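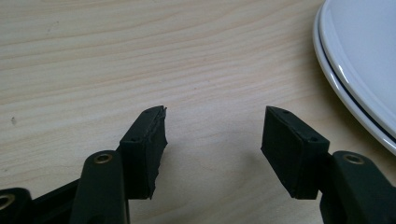

木の天板の上のハンドグリッパー。右上は紺の線が入った白い皿。

Plovis 機材購入計画 README

最終更新:2018年7月25日水曜日

Plovisで使う手持ちグリッパーと、その周辺のものを買うための計画置き場です。データそのものは別のリポジトリにあるので、収録ファイルを探しに来た人はそっちへどうぞ。こっちに入っているのは見積もりと部品表と、私の長めのメモです。メモが長いのは性格なので許してください。

書いているのは私ひとりですが、発注の承認と支払いはHoneylyn Bañezさんが見ています。「なんでこの数なの?」と聞かれたときに毎回チャットをさかのぼるのがつらくなってきたので、聞かれたことは片っ端からここに書くことにしました。文体がところどころ返信っぽいのはそのせいです。

中に入っているもの

budget.csv
予算表です。品名、数量、単価、購入先、いつ要るか、の列があります。単価は税抜き。送料は行を分けています。前は単価に混ぜていたんですが、まとめ買いの計算をするたびに自分で混乱したのでやめました。

parts.csv
グリッパーの部品表。指のパッド、リンク、ハトメ、ねじ、本体の外装まで。部品ごとに「消耗品」「予備を持つ」「壊れたら考える」のどれかが付いています。この区分は私の感覚で付けたところが多いので、使っている人からのツッコミ大歓迎です。

quotes フォルダ
StusowとClorsideからもらった見積書のPDF。ファイル名の頭に購入先の名前が付いています。期限が切れたものはoldに移しますが、移し忘れもあると思うので、日付はPDFの中で確認してください。

notes.txt
電話で聞いたことの走り書き。読みにくいです。

何台買うのか

今期に買うのは本体2台です。これはもう決まりで、Honeylynさんの承認も出ています。

最初はもっと欲しいと言っていました(言うだけならタダなので!)。でも作業台の数と、同時に手を動かす人の数を並べてみると、追加の台はほとんど棚にいることになりそうで、それなら同じお金でパッドと予備のリンクを厚くしたほうが作業は止まりません。片方を修理に出しているあいだ、もう片方で続けられる。今の規模ならこれで回るはずです。

増やすかどうかは9月にもう一度考えます。そのときに見たいのは、台が空くのを待っていた時間がどれくらいあったか。なので、待った人は作業記録の備考欄に「待ち」とだけ書いておいてもらえると本当に助かります。理由も分数もいりません。

パッドの話(いちばん長いです)

お金の話でいちばん軽く見られがちなのが、指先のパッドです。本体に比べたら一枚の値段なんてかわいいものなんですが、数が出ます。

冒頭の写真の左右のパッドを見比べてみてください。右は縁がまっすぐで角もきれい。左は右側の縁がギザギザで、切れたか裂けたかしたような形です。同じグリッパーの左右でこれだけ違うと、薄いものの縁をつまむ作業では気になります。皿の縁なんかはまさにそうで、私は片側だけ傷んだパッドで続けるのは好きじゃないです。

そこで予算表では、パッドを必ず左右の組で数えることにしました。片側だけ替えると、新しい面と使い込んだ面の組み合わせになって、持った感じが変わるんですよね。もったいない気持ちはよくわかります。外したほうのまだ使えるパッドは「練習用」の箱に入れておいてください。新しく入った人が握る練習をするときに使います。

今期のパッドは60組で計上しています。内訳は、通常の交換分と、Sisayの作業場に置く分と、予備です。Sisayに置く分をこっちと別に数えているのは、前に一つの箱を行ったり来たりさせていて、必要なときに限って反対側にある、というのをやったからです。送料もばかになりませんでした。

素材についてもよく聞かれるので書いておきます。見積もりを取っているのは、表面がつや消しの黒いパッドです。つるつるのタイプも見本をもらいましたが、うちの作業では採用しませんでした。見本はまだ引き出しにあるので、触ってみたい人は声をかけてください。

リンクとハトメ

アームやリンクの樹脂部品は「予備を持つ」の区分です。パッドみたいにどんどん減るものではないけれど、割れたらその日は終わりなので、左右一式を手元に置きます。

ハトメ(真鍮色の小さな輪っか)は袋売りしかなくて、いちばん小さい袋が1,000個入りです。笑いましたよ、私も。どう考えても使い切れません。ばら売りの店も探したのですが、必要な数をばらで買って送料を足すと、袋とたいして変わらない値段でした。なので袋で買います。置き場所はネジ棚の下の段。ほかのプロジェクトで欲しい人がいたら持っていってください、記録もいりません。

ねじは本体の付属分に加えて、少しだけ多めに。パッドを替えるときにどこかへ飛んでいくのは、だいたいねじです。作業台の下に磁石のトレイを付けたいという希望が出ているので、これも予算表に一行足しました。金額は仮です。

購入先

本体とパッドはStusow、リンクと細かい金物はClorsideで考えています。

一か所にまとめたい気持ちはすごくあります。請求書は一枚で済むし、Honeylynさんの手間も減るし。ただ、Stusowはリンクの単品売りをしてくれなくて、アームごとの交換になります。Clorsideは単品で出してくれるかわりに、本体の扱いがない。見積もりを横に並べて何度か足し算しましたが、分けたほうが安く収まりました。

納期はStusowが発注から14日という回答です。Clorsideは在庫しだいで、見積書にも日数が入っていません。電話では「物によります」でした。なので金物は早めに頼むことにして、本体と同じ日に届くことは期待しない予定で組んでいます。

支払いは二か所とも月末締め。発注が月をまたぐと予算の月もずれるので、出す前にひとこと私にください。

周辺のもの

見落としやすいのがグリッパー以外のものです。

作業台は今あるものをそのまま使います。明るい色の木の天板で、木目が出ているタイプ。買い足すなら天板の色味をそろえたいので、同じ型がまだ売っているかを問い合わせ中です。返事待ち。

食器は白い皿を中心に買い足します。割れる前提で枚数を見てください。安い店でまとめて買いたくなりますが、縁の形や線の入り方が違うものが混ざると別の品として登録することになって、そっちの手間のほうが大きいです。買うときは縁に線があるかどうか、線の色は何か、まで品名の欄に書いてもらえるとうれしいです。「皿(白)」だけだと、あとで絶対わからなくなります。私はなりました。

照明は今期は見送り。今の光は柔らかくて、影も薄く落ちる程度なので、急ぎではないと判断しました。ただ冬になると夕方が早いので、そのころにまた話題になると思います。

保管用のケースは、本体を入れたときに指先に何も当たらない大きさのものを探しています。ちょうどいいのが意外とないんです。候補があったら教えてください、URLだけでもいいので。

予算表の直し方

budget.csvを直すときは、行を消さずに、状態の列を「取り消し」に変えてください。消すと、前に検討したことがある品かどうかがわからなくなって、同じ見積もりをもう一回取ることになります。お店にも悪いですし。

数量を変えたときは、備考に自分の名前と一行の理由を。「足りなかった」「余ってる」くらいで十分です。

通貨の列は空欄にしないこと。全部円だからいらないでしょ、と思って空けておいたら、見本の請求だけ別の通貨で来てあわてました。

文字コードはUTF-8です。表計算ソフトで開いて保存し直すとBañezの「ñ」が化けることがあります。承認者の欄がこわれるとHoneylynさんの側で検索に引っかからなくなるので、保存したあとに一回だけ目で見てください。

まだ決まっていないこと

Sisayに工具を一式置くか、必要なときに持っていくか。私は置きたい派です。持っていく派の意見も聞きたいので、notes.txtの下のほうに書き足してください。

修理をどこまで自分たちでやるか。パッドとねじの交換は自分たちで、本体を開けるような作業はStusowに戻す、というのが今の仮ルールです。リンクの交換がちょうど中間で、手順書を作れば自分たちでもできそうな気がしています。手順書を書く時間を誰が取るのか、という問題が残っていますが。

練習用の箱に入れたパッドをいつ捨てるか。箱がいっぱいになったら、で今のところ運用しています。

連絡先

部品や数量のことは私に、承認と支払いのことはHoneylyn Bañezさんにお願いします。どっちかわからないときは私で大丈夫です。見積もりの依頼を直接お店に出すのは構いませんが、返ってきたPDFはquotesに入れておいてください。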